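Nuchit cube-to-tray, README

Small pick and place set we are building in the shared workshop. Black table, one cube, one clear tray. Arm goes from cube to tray and back. Data card further down, half finished.

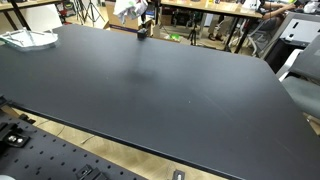 What is in here

episodes/ one folder per try, numbered from 0001
calib/ camera and table calibration, newest wins
scripts/ record, replay, trim, check
notes/ bench notes, mostly Radomir's, mostly readable
old/ do not use, first table height, numbers are all wrong

Status

Recording works. Replay works if you start from the home pose. Trim is slow. Check script catches missing frames but not doubled ones, on the list.

Task

Black cube on black tabletop, clear tray at the corner. Yes it is a hard pair of things to see, that was the idea. Cube starts anywhere inside the reach circle, gets picked, goes in the tray. Second half of the set is the same thing backwards, tray to table.

Numbers

3174 episodes recorded
1677 kept after trimming and checks
196 set aside for testing, do not train on these
58 hand labelled for grasp point, Ornella did them, ask before changing

Kept is low as the first month was mostly us learning where the table should go. Episodes before the August rebuild have a different base offset. They are marked rebuild=0 in the index file. Leave them out unless you want to fix the offset yourself.

Setup

Base gear goes on the perforated breadboard panel, clamps screwed straight down. Do NOT move the clamps without doing the calibration again. Even one hole over. If you bump the table do it again too. Table is not fixed to the floor, we tried tape, tape lets go.

Controller is the Drenel board, firmware in scripts/fw. Flash it before first use, the version it came with drops packets when both cameras are on. Gripper fingers are printed, files are on the Cadness share under fingers_v4. v3 fits but slips on the cube.

How to record

1. Power on, wait for the green light, then run scripts/home
2. Wipe the table if it is bad. Dust and smudges are fine in small amounts, we want a bit of them
3. Put the cube down, tray stays in its corner
4. scripts/record --name yours
5. Press space to start, space again to stop, x to bin it
6. Say what went wrong in the note field if something did. "bad" is not a note

Keep cables out of the gap next to the panel when you walk through. Emergency stop is on the long lead, keep it on your lap.

Background

Nothing is masked. Desks, chairs, tripods, boxes, legs under desks, all left as it comes. It's a shared room and people carry on working, so the background changes a lot between sessions. Please dont tidy for the recordings. If you end up in an episode and want out, tell Mebrat the episode number and it goes.

Known problems

- cube found late when it sits in shadow, worst mid afternoon
- tray rim picked up as an edge of the table, happens in low light
- replay drifts after a long run, re-home every hour or so
- time stamps from the second camera are behind by a frame in some sessions, list in notes/timing
- index file has two spellings of "tray_left", both mean the same
- trim crashes on an empty episode, just delete the folder

To do

Doubled frame check (Radomir)
White cube set for comparision, same poses (Amedeo)
Grasp labels for the test episodes (Ornella)
Write up the calibration steps properly, at the moment they live in Cristóbal's head and one page of notes
Move old/ somewhere else

Using the data

Free for anything that is not for sale. Tell us if you find a broken episode, please give the number and the camera. Name the set as Nuchit cube-to-tray and say which index version you used, they differ.

People

Mebrat Sisay, index and requests
Radomir Todorova, scripts
Ornella De Luca, labels
Amedeo Mazza, printing and fingers
Cristóbal Gallardo, calibration, firmware

Bench booking is on the Grosach calendar, evenings after 6 are normally free.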